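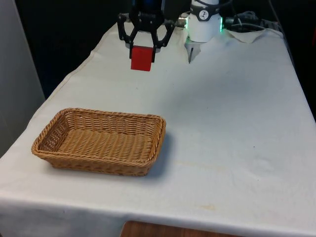
Block-to-basket task: when should an episode be closed?
Forum: Demonstration Collection, Drinthorpe Site

drinthorpe_ops
Members are asked to comment on the closing rule for the block task. We hold 711 episodes toward a target of 3000. At present, recording stops when the fingers open over the basket.

nuvik_labeling
Our office requests a later stop. Of the first 512 episodes, many end before the cube has settled, and our reviewers cannot mark them as complete.

flivum_training
We would not support a long tail. Idle motion at the end teaches the arm to wait. The Sánchez set had this fault and had to be trimmed by hand.

nuvik_labeling
Trimming is possible. Recovering what was never recorded is not. We ask for 2 seconds after release.

drinthorpe_ops
Would Flivum accept that figure if the arm were moving back to its start position during that time?

flivum_training
Yes, provided the retreat is part of the demonstration — and the tablecloth is pulled flat between episodes. Folds near the basket remain a concern.

drinthorpe_ops
Noted. The revised rule will apply from the January batch. Earlier episodes will keep their present labels.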